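Filed under: Diary, Small Things
3 comments

March, after supper

Geetha swears by colored cubes. Her nephew sorted his every night for a month and now, she says, he sits still at the table. I have my doubts. Children sit still when they are tired. Still, she lent me the book, all 80 pages, and I read 54 before I gave up on it.

The author wants plain wood, small enough for one hand, and a dull mat under them so the colors stand out. Red, green, blue, orange, yellow. Fine.

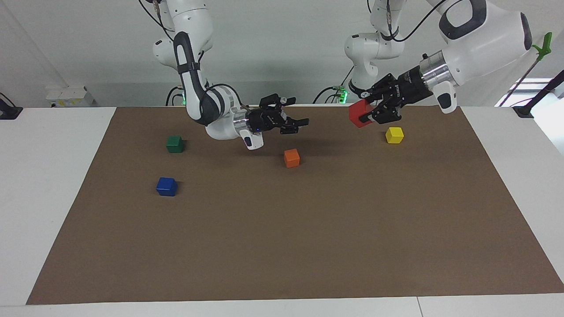 Then come the claims. Patience, better sleep, even neater handwriting. From blocks! Cremilda paid 62 for a set from Plustby and her girl stacked them twice and went back to the saucepan lids.

I'll try it for 7 days with the brown mat and see. I expect to be picking cubes out from under the sofa by Easter.

Shares: 7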